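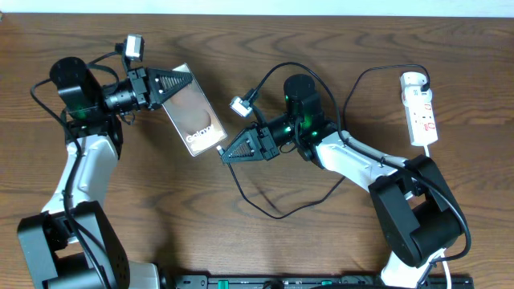
Fig. 1. The Skalisis pair at work: panel in the left gripper, charging cable in the right, and a short gap between them.

Two arms, one cable: a semester with the Skalisis bench kit
Hala Kassab, Warnley robotics program, final project report

1. What I set out to do

My project was meant to be a review of a kit, and it mostly still is, though it did wander off into being a project about plugging things in. The Skalisis kit is a pair of tabletop arms you hire with the software already set up, and our department wanted to know if it was worth getting for the second-year labs. We had $2000 to spend on the trial. The hire came to $1640 for the semester with delivery, so I had a bit left over for cables, tape and bits for the arms to hold (more on the tape later).

I picked cable handling because everyone I asked said to do blocks. Blocks are fine! But the sample tasks that come with the kit are nearly all blocks, and I figured a review that only repeats the samples isn't much use to anyone. Bringing the end of a charging cable up to something flat needs both arms, the cable flops all over the place, and you have to care about a few millimetres at the end. That seemed like a fair test of what the lab classes might want to try in their last few weeks.

2. Getting it going

The kit comes in two big cases. I did the mounting on my own over one long afternoon and I wouldn't recommend it. The arms are heavier than they look and you really want a second pair of hands while you line up the bolts. The printed guide skips from "place the arm" to "tighten fully" with nothing in between, so I went looking and found the missing page in the online version, under a different heading.

Software was much nicer. I had both arms moving before I went home that night. You drive them by hand with a smaller set of arms (the leaders), and the big ones copy you. It feels odd for the first ten minutes and then you stop thinking about it. I let a few friends have a go and they all did the same thing, which was to grip the leaders like handlebars and sling the arms about. There's a speed limit setting. Turn it on before you have visitors.

Calibration has to be done each time you power up. The manual says two minutes and that matches what I got once I'd stopped doing it wrong.

3. The task

I split it into four stages so I could tell which one was going bad:

Pick up the panel with the left arm and hold it up at an angle.
Find the loose end of the cable with the right arm and grip it close to the connector.
Bring the connector up to the lower corner of the panel.
Touch, hold, let go and go back to rest.

Fig. 1 was taken in stage three. The far end of the cable goes to a powerboard on the same table, so the slack hangs down in a big loop under the right gripper and swings when you move. I never found a way to get rid of that. If you move slowly it settles, and if you move at normal speed you end up waiting for it anyway, so slow it is.

4. Recording

Skalisis gives you storage for 1000 recordings on the basic plan, and I was worried I'd run out. I needn't have been. Recording is tiring, a good session for me was an hour before lunch and that was it, and by the end I was nowhere near the limit. The recorder is easily the best part of the whole product: one button to start, one to keep, one to bin it. When you bin a recording it really is gone, though, and there's no undo. I lost a lovely one like that in the second week and said some words.

Playback shows you the wrist cameras next to each other, and I got a lot out of that. I'd been blaming the right arm for missing the corner, and when I watched it back the problem was my left hand slowly drifting on the leader, so the corner was wandering off while I chased it. After that I got into the habit of parking the left arm first and taking my hand off it.

5. Training and testing

For the training side I used Kelthorpe, the cloud service the kit is bundled with. You upload, choose one of three model sizes and wait for the email. I went with the middle one each time. The small one was quick but the arms shook near the end of a move, and the big one wasn't included in our hire.

My last model got all the way through the four stages in 17 of its test runs before I had to pack up. I'm happy with that! The failures were nearly all in stage two. When the cable end landed pointing away from the arm, the gripper would close on the cable too far back, and then the connector drooped and there was no saving it. Panel pickup hardly ever went wrong.

I did try some bright tape near the connector so the cameras had something to find. It helped for a while, then the tape went gummy and stuck to the finger pad, and I peeled it all off and redid those recordings without it.

6. What I liked and didn't

The grippers are good. They taper to a point, so you can get in close to a small part without knocking whatever's beside it, and the ridged pads hold a thin cable well. The wrist cameras are small enough to stay out of the way. I liked that the lights on the wrists are easy to spot from across the bench.

The arm cables bugged me. They run outside the arm in long loops, and on a wide turn of the elbow I kept watching them in case they snagged on something. A few clips in the box would fix it and I've told Skalisis so.

Support was friendly but slow. I'd send a question at 9 am and hear back the next day, which is fine for a hire but would be rough in the middle of a lab class. We also asked Haddad, the firm that does our bench repairs, if they'd look after the arms if we bought a set. They said yes to the mounting hardware and no to anything with a motor in it, so all of that would have to go back to Skalisis.

7. Would I get it for the labs?

Yes, one kit, and hire it again before buying. I'd run it with groups of three (one driving, one on the recorder, one resetting the table) and I'd start them on blocks after all, just for the first week. Somebody should print the missing mounting page and put it in the case lid.

If another student picks up the cable task, start with stage two. Record the awkward cable positions early while you've still got the patience, and leave the nice easy ones for the end of the day. My recordings and settings are on the program drive in the folder called cable_final, and the older folder called cable_final_real can be deleted.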